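Moving the Tusside Lab Off NAT
Final report, Networks II
Gilang Raju

1. What I set out to do

The Tusside lab has 86 machines sharing a single public address through a router called Smits. Smits is older than some of the people who log in through it. My project was to give every machine its own IPv6 address, leave IPv4 running beside it, and measure whether anyone's life got better. The proposal said I would finish in May with time left for a web dashboard. There is no web dashboard.

2. Setup

The campus uplink at Stascombe already carried IPv6, and had done for years, apparently as a private hobby. I asked for a /56 prefix and got one in an email with no greeting. From that I gave one /64 to the lab desktops and another to the test bench. A /64 holds more addresses than I could use if I assigned one to every crumb in my keyboard, and I still spent a whole evening on a numbering plan, with a spreadsheet, color coded.

Machines picked up their addresses by router advertisement. I left DHCPv6 off at first to keep things simple. Then the lab's imaging server, Curnside, turned out to want a fixed address, a DNS entry and a good deal of personal attention, so it got a static one typed in by hand. I typed it wrong twice.

3. Firewall

With NAT, unwanted inbound traffic mostly has nowhere to go. People treat this as a security policy. Once each desktop had a global address I needed a real one, so I wrote 18 rules. The first draft blocked all ICMPv6, following advice I found on a forum. Neighbor discovery runs on ICMPv6. The lab went quiet in a way I had not heard before.

The second draft allowed neighbor discovery and "packet too big" messages, and the lab came back.

4. Testing

Each test run fetched the same 100 pages over IPv4 and then over IPv6, from a desktop and from a bench machine. I started runs on Friday evening when the lab was free and did most of the waiting at home.

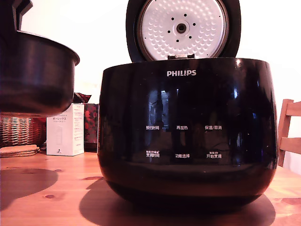
After throwing out the runs where I had left a download going on the bench machine, I had 2,640 page loads to compare. Median load time was slightly lower on IPv6. The difference was smaller than the difference between two runs on the same protocol, so I can't claim much for it. My draft abstract did claim much for it and has been rewritten.

The clearer result was in the connection table on Smits. With desktops using IPv6 where they could, the table stopped filling up during afternoon classes, and so did my inbox.

5. Problems left over

The lab printer speaks only IPv4 and will be buried that way. Privacy addresses make the logs hard to read, and I haven't settled on a fix. Curnside still drops its DNS entry after a reboot; I put it back with a script that runs at 6 a.m. and sends me an email either way.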